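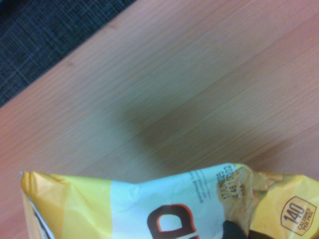
Gripper slips on snack bags when I teach by remote control

Posted September 14, 2025 by Dorell

I'm recording pick-and-place demos with a leader arm and a wrist camera. Boxes and cups are fine. With crinkly bags I can get a finger onto the plastic near the top seal, but when I close and lift, the bag slides out about half the time. I have 302 demos so far and don't want to record 500 bad ones. Should I grab the seal or the middle? And do I keep the failed tries?

Dekham
Grab the seal, from the side, with one finger on each face. The middle is mostly air and it moves when you squeeze. Come down slower than feels natural – with a leader arm you can't feel the contact, so you have to watch the plastic bunch up at the fingertip and stop there. Then close, wait a moment and lift. Keep the tries where you slipped and then regrasped in the same take. Drop the ones where you gave up.

Also check your lighting. On my setup the arm's shadow fell right across the table, and the policy trained on morning demos did badly in the evening. I had to redo almost 783 episodes in April.

Shih
softer fingertips. fixed it for me

Resstead
Agree with Dekham on the seal. I would add that you should turn the bag between takes, and move it to different parts of the table. Mine always faced the same way for the first 2 sessions and the arm missed whenever it was rotated. Shiny foil looks very different from another angle.

Search the help pages Go

Contact | Copyright 2025 | Back to top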